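Speaker notes, Benedita Simões
What the handheld tools changed, and for whom

Slot is after lunch. People will be sleepy. Start without the title slide.

Good afternoon. I run shift planning for the piecework side of Candance, and I was asked to talk about what automation has done for our people. I told the organizers I would talk about what it has done to their day, and they said fine, so blame them if you wanted the other talk.

Start with the promise. Two years ago a man from Jelteck stood in our break room and said that the dull part of sorting and packing small goods would be gone in eighteen months. The dull part is still there. Our people still pick up small things and put them into other things. A good number of them now do it holding a gripper in each hand, so that a machine can learn how it's done.

(Pause. Someone always asks if it pays the same. It does, per hour. Come back to this.)

Let me say what the work is, for those who only know it from the brochure. You hold two grippers. You open them, you close them, you pick up an item, you put it where the task sheet says. Then you put everything back and do it again. A lot of the recording is done outside the plant, in ordinary rooms, with whatever cloth and furniture is there, as the people buying the recordings want variety. The quota when we started was 70 good takes a shift. A good take means no drops and no long stops to think.
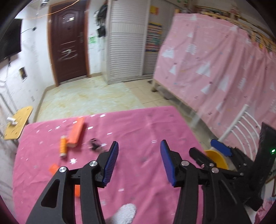 The word "good" is where my trouble begins. Before this, if Bohdana Koval dropped a part, she picked it up and that was the end of it. Bohdana has been with us longer than I have and she is quick. In her first month on the grippers, a reviewer she has never met sent back take after take. Too fast. Hand changed direction. Grip closed late. She told me she felt like she was back in school learning to hold a pencil, and she didn't say it with a smile.

Numbers slide. Keep it short.

In July the group recorded 3000 takes. The reviewers accepted 1405 of them. You can read that as a training problem, and Jelteck does. I read it as more than half of a month's work by skilled people going in the bin, with a one-word reason next to each. Nobody at the supplier could tell me what the rejection rate was at other sites. I asked three times.

Now the fair part, because I was told to be fair.

Some people like it. It's quieter than the line. You can sit for many of the tasks. Two of our older packers asked to stay on it after the trial, and one of them said her back had stopped hurting. I believe her. Wrists are another matter — we had more complaints about wrists and thumbs in the first ten weeks than in the whole year before. The tool isn't heavy when you pick it up at a trade show. Try it at 3 p.m.

(Have the Emow loaner on the table. Pass it around here, if they let me keep it past noon.)

What about the jobs? The plan I was shown has the Huanca arm doing simple pick and place at our site once it has learned enough. The plan has a chart. The chart has no people on it. I asked what the packers do after that and the answer was "supervise." We have one aisle. I don't know how many supervisors one aisle needs, but I can guess, and so can they.

So the packers know what they're making. Don't let anyone tell you they haven't worked it out. They talk about it at the coffee machine. Some slow down. Most don't, and I think that's pride.

What we asked for, and where it stands:

A reason in full sentences when a take is sent back. We got that.
Pay for rejected takes at the same rate. Got it, after a long spring.
A ten-minute break each hour off the grippers. On paper yes. Check with Bohdana before saying it's real.
Something in writing on who moves where when the arm comes in. No.

If Jelteck is in the room, look at them for the last one. Then take questions.

Likely question: would I do it again? Say yes to the trial, no to the contract as signed. If they push, tell them about the 2000 takes we were asked to redo over the summer shutdown, and that I said no.

14 shares
3 comments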